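Spielküche Zamis von Allavville im Test

Aufbau, Verarbeitung, Alltagstauglichkeit
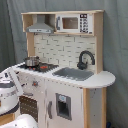 Geliefert wird die Zamis in einem flachen Karton, alle Teile einzeln in Folie. Die Anleitung kommt ohne Text aus und ist bis auf Schritt 11 eindeutig. Dort sind zwei Schraubenlängen abgebildet, die sich in der Zeichnung kaum unterscheiden. Wer die längere nimmt, drückt das Holz auf der Gegenseite heraus. Für den Aufbau zu zweit haben wir 218 Minuten gebraucht, Pause eingerechnet. Ein Akkuschrauber auf niedrigster Stufe geht, die letzten Umdrehungen besser von Hand.

Oberschrank

Dunstabzugshaube links, Mikrowelle rechts. Die Haube ist reine Attrappe, die Bedienleiste an der Vorderkante nur bedruckt. Gleiches gilt für das Tastenfeld der Mikrowelle samt Anzeige. Der senkrechte graue Griff sitzt fest, das Türscharnier hatte ab Werk Spiel und musste nachgezogen werden. Durch das Sichtfenster erkennt man den Innenraum, was Kinder offenbar schätzen.

Arbeitsplatte

Weiß, am rechten Ende großzügig gerundet. Die Rundung ist gut geschliffen, kein Grat. Auf der weißen Fläche bleiben Filzstiftspuren als Schatten zurück, Wachsmalkreide geht mit einem feuchten Tuch ab. Das schwarze Kochfeld nimmt auf der linken Seite einen Teil der Fläche ein, der silberne Metalltopf steht darauf sicher. Die Rückwand mit aufgedrucktem Fliesenmuster ist unempfindlich, liegt bei unserem Exemplar aber unten nicht ganz bündig an.

Stabilität

Nach dem Aufbau leichtes seitliches Nachgeben, nach Anziehen aller Verbinder noch etwa 3 mm am Oberschrank. Eine Wandbefestigung liegt bei und sollte verwendet werden. Die Schrauben dafür sind für Gipskarton ungeeignet, passende Dübel muss man selbst besorgen.

Vergleich

Die Tarska aus dem Test vom März war schneller montiert, hatte aber deutlich schlechter entgratete Kanten. Preislich liegt die Zamis darüber, wir haben knapp 300 Euro bezahlt.

Bewertung

Verarbeitung: gut
Montage: befriedigend
Standfestigkeit: gut, mit Wandbefestigung
Ersatzteile: Scharniere und Griffe einzeln bestellbar, Rückwand nicht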